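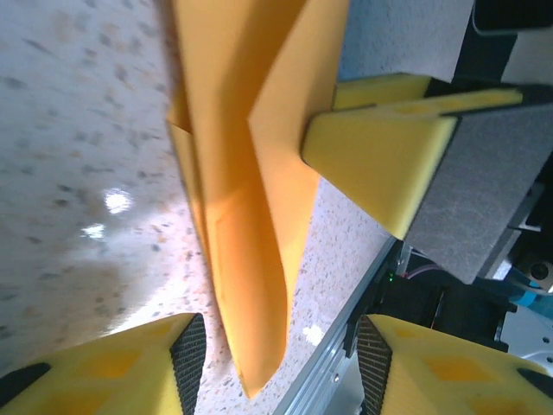 How much of the deposit is due when a group books a boat with us for the Wavevham week? We agreed on 895 per boat, with the balance of 2140 payable before boarding.

The Haddad party had asked for a later start, and after a good long chat we were all happy to let them board on Tuesday instead.

Plalari berths: two are still free, and it would be lovely to fill them — the Randum crews might like first refusal.

Security deposit stays at 3000 for the larger yachts. Linen charges held over to the February meeting.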